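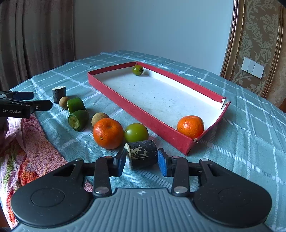
3.2 Study area and transect layout

The burned slope lies on the southern side of the Benia ridge, above the old forestry road from Andville. Soils are shallow, acidic sands over quartzite, with pockets of deeper loam where runoff collects behind rock ledges. The vegetation before the fire was a closed, tall shrubland dominated by reseeding species, with resprouters mostly confined to the rocky outcrops. According to the reserve log, the stand had not burned for a full generation of its slowest-maturing shrubs, and a large seed bank was therefore expected both in the canopy and in the soil.

We laid out nine transects perpendicular to the contour, each 200 m long, starting at the lower edge of the burn. Square plots with 2 m sides were placed at fixed intervals along each transect. Plots that fell on bare rock were moved upslope to the first position with continuous soil. No plot was moved across a visible change in burn severity. Severity was scored from the minimum diameter of the remaining branch tips on standing skeletons, following the procedure described in Section 2.4.

Seedlings were identified to species where cotyledons or first true leaves allowed it, and otherwise to genus. Resprouting individuals were recorded separately, with a note on whether new shoots came from the base, from a buried storage organ, or from buds under the bark of surviving stems. The first count was made in September and repeated on the same plots one year later. Both counts were made by the same two observers (F. Michiels and A. Mladenović), who exchanged transects at the second count so that any observer effect would not be confused with position on the slope.

3.3 Seedling recruitment

Recruitment was uneven. Plots of moderate severity held the most seedlings in both years, and those of high severity the fewest. The difference was strongest for species with canopy-stored seed. Ant-dispersed species showed a weaker response, as would be expected if their seeds had been buried deep enough to escape the hottest part of the fire.

Position on the slope explained part of the remaining variation. Lower plots, where ash and fine soil had washed down during the first winter, had dense patches of annuals that had largely disappeared by the second count. In these plots the shrub seedlings were taller but fewer. On the Trindade transects, which cross two drainage lines, several plots had lost their surface layer entirely and were recolonized only by sedges.

The upper plots were slower to respond. Many seedlings recorded there in the second year had not been present in the first, which indicates that germination was spread over at least two seasons. A single survey in the first spring would have classed much of the upper slope as a recruitment failure.

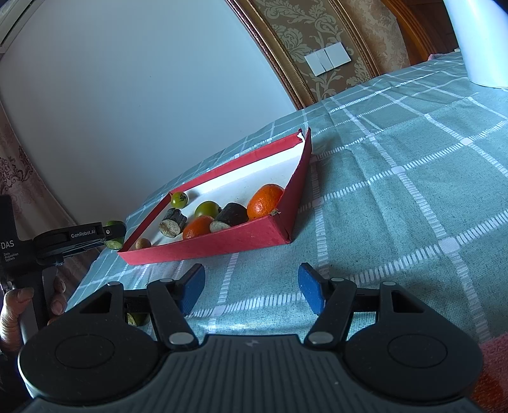 Figure 3. Work table, second season.

Survival between the two counts was lowest in plots facing due north, where midday surface temperatures were highest. Shade from dead skeletons had a small positive effect on survival that was consistent across transects. We found no effect of distance from the road once burn severity was included in the model.

3.4 Resprouting species

Resprouters reached their prefire density by the first count in all but the most severely burned plots. Geophytes flowered heavily in the first spring and sparsely in the second, a pattern widely reported from similar shrublands. Mortality among basal resprouters was concentrated in small individuals, and most of it had occurred before our first visit, as shown by dead shoots at the base of charred stumps.

The comparison with the Bollov slope is limited by the lower sampling effort there. The ranking of severity classes was the same on both slopes, but seedling density at Bollov was more variable, and one species that was common at Benia was absent. Whether this reflects the seed bank or local grazing cannot be decided from the present data. Exclosures were set up on both slopes after the second count, and the paired plots will be resurveyed using the same protocol.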